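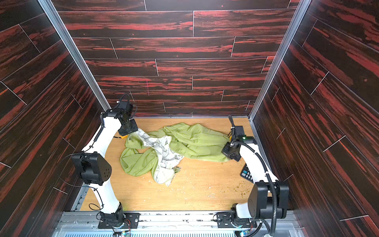
Dark plank pattern on the walls, light oak-coloured base

Dark wood pattern panels – can the joins be hidden?
Posted by Esther Mollel, 6/29/21

I'm redoing the alcove off our hallway and want dark wood-grain panels with red streaks on three sides. The space is 2000 mm high and the panels I like are Karppinen ones, 353 mm wide. My worry is the pale lines between the planks. The hall is narrow, so you see them close up. Can I colour them in, or should I pick another pattern? The walls are old plaster, painted in March.

Javeck
If the lines are part of the print, leave them alone. I tried a brown marker on mine and it went shiny, so it looked worse than before. If they are real grooves you can run a dark filler along them, but test an offcut first. Wipe the extra off within 60 seconds or it stains the face. For the corners, use a metal trim and cut the panels 6 mm short on each side – old walls are never square. Give the plaster a light sand as well, as glue doesn't hold well on fresh paint.

Grutel
just paint it

Stinotmont
Agree with Javeck about the trim. I would also think about the light. Dark walls in a narrow hall eat a lot of it, and a lamp shining along the wall picks out every join. Put it in the ceiling, well forward. Get a sample and live with it for a week before you order.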